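Notes from the Visness workshop: hand-held gripper for cloth

We are four people building this tool on Sunday evenings, and I write down what worked so Teodor doesn't ask me again. It has two fingers and a hand lever. Later the same fingers will go on the arm, but first we want to learn on fabric with our own hands.

**Pins and bars**

- Drill both side bars of one arm together, clamped in the vise. When I drilled them one by one, the left jaw closed before the right one.
- Put the pins in dry first and open and close the jaws 30 times. If it squeaks, take a little off the bar with fine paper, not off the pin.
- One drop of sewing machine oil for each pin. Wipe it well, or you will find it later on somebody's sweater.
- Mark left and right inside the bars with a scratch. Pencil goes away.

**Finger pads**

Hard fingers slide on fleece. Hanna glued soft pads on the inner faces and it became much better. Clean the face with alcohol, roughen it, use contact glue thin on both sides and wait 17 minutes before you press. The can from Dasura says less time, but in our cold room less time was not enough. Change the pads when they become shiny.

**Spring**

Begin with a weak spring. Our first one came from a Bednarek door closer, and it was so strong that after almost an hour my thumb was finished. Now we use two small ones, one on each side.

**Practice on real laundry**

Towels are too easy. Fluffy things are a good test, because the pile gives way and you think you have the cloth when you have only the hair of it.

1. Spread a blanket on the bed so the fabric has something soft under it.
2. Come down with the jaws open wide and push a little into the cloth.
3. Close slowly until a fold stands up between the fingers.
4. Lift a hand's width, stop, and look if the fold is sliding. 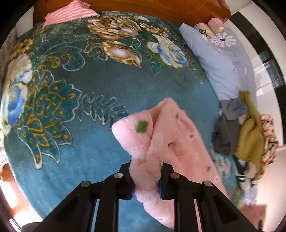
If it slides, don't squeeze more. Put it down and take a thicker fold, with two layers if you can. Thin shirts need the opposite: only the tips, and almost flat to the bed. For socks I still have no good way, Kelly does it from the side and she is faster than me.

Keep zippers and buttons away from the pads, they cut them. After practice, pull the lint from the joints with tweezers before it goes around the pins.

Still to do: a softer grip for the lever, and a new drawing of the left arm, as the old one has the wrong hole distance.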